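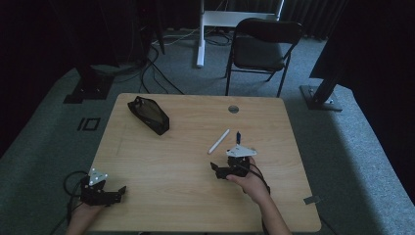
The table with a pouch, a white pen and a blue-capped marker.

The woman who looks after the furniture at Brenard asked me to leave her name out of this article. She prefers that people look at the tables. We met on a Thursday, and she put her palm on the wood before she said hello.

"I always begin with the hand," she said. "The eye forgives too much."

She is responsible for 64 tables in the Hawthorne building. Most are used for writing and sorting small things, so pens and pouches pass over them all day. When I asked which marks worry her most, she answered without waiting. "Ink. A cup leaves a ring, and I can often treat the ring. Marker goes into the fine lines of the grain and it stays there." 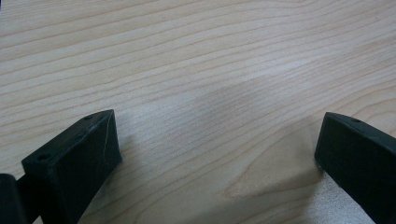 Words by the editor of Drotance, home and workroom pages

Her method is simple. She wipes along the grain with a cloth that is only a little damp, then she wipes again with a dry one. For old marks she uses a soap named Cisska, but never more than a few drops. I asked if she sands the tops. She has done it with 400 grit paper, on two tables, and she regrets one of them.

"You can see the place when the light is low," she told me. "The grain looks tired there – I don't know a better word."

She likes pale wood because it shows dust early. She also likes that the pattern is never the same. Some tables have straight, close lines and others have wide curves, and people who work there choose a favorite and come back to it. 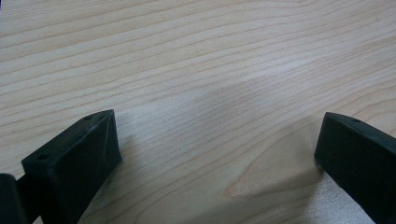
"In the first year I wanted every table to look new," she continued. "Now I want the top to be clean and the surface to feel even. If the color is a bit warmer in one part, I leave it."

The cable holes need more of her time than the wood. Crumbs collect under the metal rims, and she cleans them with a dry paintbrush. It takes her nine minutes to do a table well, and she does the last ones of the day in the evening, when the chairs are already pushed away.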